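양팔 로봇 키트 검토 중간보고

지원해 주신 예산으로 들여온 Clelleo 양팔 키트, 드디어 보고드릴 만큼 써 봤습니다! 제안서에는 Osirness 키트도 같이 비교하겠다고 적었는데 그쪽은 납품이 밀려서 이번 보고에서는 빠집니다. 그러니 이번 글은 거의 Clelleo 이야기라고 보시면 됩니다.

먼저 돈 이야기부터요. 키트 본체가 1,799달러, 여분 케이블과 그리퍼 손가락, 배송비까지 합쳐서 2,000달러를 딱 채웠습니다. 승인해 주신 한도 안이긴 한데 여유가 하나도 없어서, 다음 분기에 소모품이 필요하면 따로 말씀드려야 할 것 같아요.

조립은 생각보다 할 만했습니다. 설명서가 영어판뿐이고 배선 쪽 그림이 좀 부실해서 첫날은 꽤 헤맸지만요. 두 팔을 앞쪽 레일에 고정하는 방식이라 간격을 다시 잡기가 편하고, 이건 정말 마음에 듭니다. 과제는 서랍 정리로 잡았습니다. 바닥에 흩어진 집게를 집어서 분홍색 서랍에 넣는 건데, 집게가 납작하고 손잡이가 얇아서 그리퍼 성능을 보기에 좋더라고요.

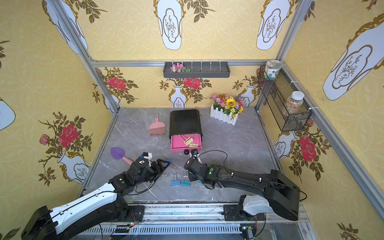

그림 1. 서랍 정리 과제. 서랍 안에 금색 집게 두 개, 바닥에는 파란색 계열 집게.

지금까지 원격 조작으로 기록한 시연은 231회이고 목표는 900회입니다. 속도만 보면 느려 보이실 텐데, 초반에 찍은 것 중 카메라 노출이 틀어진 분량을 제가 전부 버렸어요. 아까웠지만 남겨 두면 나중에 더 골치 아플 것 같아서요. 지금 숫자는 버린 것을 뺀 숫자입니다.

조작감은 왼팔과 오른팔이 조금 다릅니다. 오른쪽 손목이 반 박자 늦게 따라오는 느낌이 있어서 Clelleo에 문의했더니 펌웨어를 새로 보내 주었고, 올리고 나니 훨씬 나아졌습니다. 답변은 이틀 걸렸습니다. 이 가격대 제품치고 지원은 괜찮은 편이라고 생각해요.
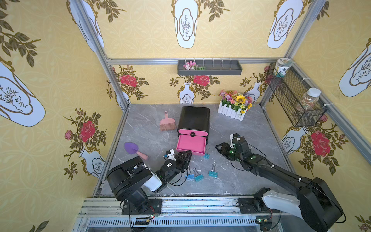

그림 2. 파란 집게 네 개를 앞에 둔 배치. 왼쪽에 분홍색 솔과 보라색 모종삽.

꽃 화분이나 모종삽 같은 소품은 일부러 많이 두었습니다. MacPherson 쪽에서 배경이 너무 깨끗하면 현장에 가져갔을 때 쓸모가 없다고 여러 번 강조하셨거든요. 무늬가 큰 노란 벽지도 같은 이유로 골랐는데, 솔직히 하루 종일 보고 있으면 눈이 좀 피곤합니다(그래도 정들었어요). 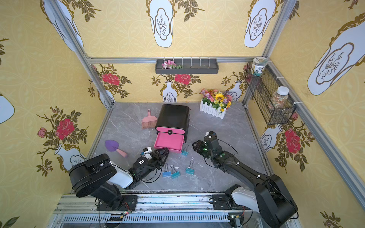 남은 일과 부탁드릴 것

12월까지 목표 횟수를 채우고, Skadov 학습 도구로 첫 모델을 돌려 볼 계획입니다. Osirness 키트가 그 전에 들어오면 같은 서랍, 같은 집게로 비교표를 만들겠습니다.

부탁은 하나예요. 그리퍼 손가락 끝 고무가 예상보다 빨리 닳아서 여분을 한 세트 더 사고 싶습니다. 견적서는 받는 대로 보내 드릴 테니, 다음 회의 전에 가능 여부만 알려 주시면 감사하겠습니다.

2020-08-29 작성

문의: 양팔 키트 검토 담당 | 무단 전재 금지 | 맨 위로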